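This site uses cookies to remember your settings and count visits. Accept all | Manage choices

Thread, 14 posts

1/ I've spent three evenings with an audio drama where you talk to the characters and they answer, and I have to tell people about it. It's called Prata, it runs on your phone, and you play the night operator at a telephone exchange in 1911. Headphones on, lights off. So good!

2/ The set-up: calls come in, you decide who gets connected to whom, and you can listen in if you like (you will like). There's a missing ledger, a doctor who rings far too often, and a woman on line 33 who seems to know your name before you've given it.

3/ What got me is how it handles choice. Most interactive stories I've tried stop dead and show you two buttons while a timer runs down. Tea or coffee, fight or run. Prata never stops. If you say nothing, that counts as something, and the caller hears you breathing and gets cross.

4/ First night I was so polite to everyone that I found out almost nothing. Second night I was nosy and rude and got sacked before the second episode (an ending! a proper one, with music!). Third night I connected the doctor to the wrong house on purpose and sat there with my hand over my mouth.

5/ The makers are a small studio called Uneo. In their notes they say the script has 3000 recorded lines, all read by actors, with no made-up voices. I believe it, you can hear people shifting in their chairs. The pauses are lovely.

6/ It does mishear you sometimes. I said "put her through" and it took it as "who are you", and the poor woman gave me her whole life story again. I didn't mind much, but if you've got a strong accent or a noisy flat, turn on typed replies in settings. They work nearly as well.

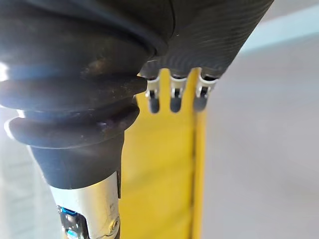
7/ On being listened to. I know, a drama with a live microphone is a lot to ask of anyone. I read the privacy page twice. It says speech is matched on the phone and thrown away, and only your choices get saved, so you can carry on later. There's also a switch that stops even that, and I played the third night with it on. Worked fine, though you have to finish in one go.

8/ I'd still like that switch to be on the first screen. It's three menus down at the moment and I only found it because I poke at everything.

9/ Compare Plodex, which I tried last October and wanted to love. Great idea, a detective serial that changes with what you've watched before. But it wouldn't start without an account, my contacts and my location, and then the story was the same both times I played it! Same killer, same hat.

10/ I think that's why I'm so taken with this one. The choices feel like mine. When I went back over the branch map at the end (you only get it once you've finished) there were whole callers I'd never spoken to. One of them rings exactly once, in the first ten minutes, and I'd been busy eavesdropping on the doctor.

11/ Someone asked if it's scary. A bit? Episode four has a long stretch with just line noise and a clock, and I took one earphone out. No gore, no shouting. I'd play it with a sensible twelve-year-old.

12/ Someone else asked about length. One run is an evening, maybe longer if you chat. You can't skip lines you've already heard, and I do want that fixed, as the opening call is long and I now know it by heart.

13/ Uneo are testing a second one, Sisance, set on a sleeper train, where two people play on two phones and each hears only half of what's going on. There are 300 places on the test list. I've put my name down and I'm already arguing with my sister over who gets to be the guard.

14/ If you've played Prata, please tell me whether you ever got the woman on line 33 to say where she's calling from. I've tried being kind, I've tried lying to her, and I've tried just staying quiet — she hums, and then she hangs up. Replies open, spoilers welcome, I've finished it three times and I'm going back in tonight.

Last updated: 2019-06-14

More from this author
Radio plays to start with if you've never liked radio plays
Two-player stories for people who live far apart
Why I read the privacy page first
Plodex: first impressions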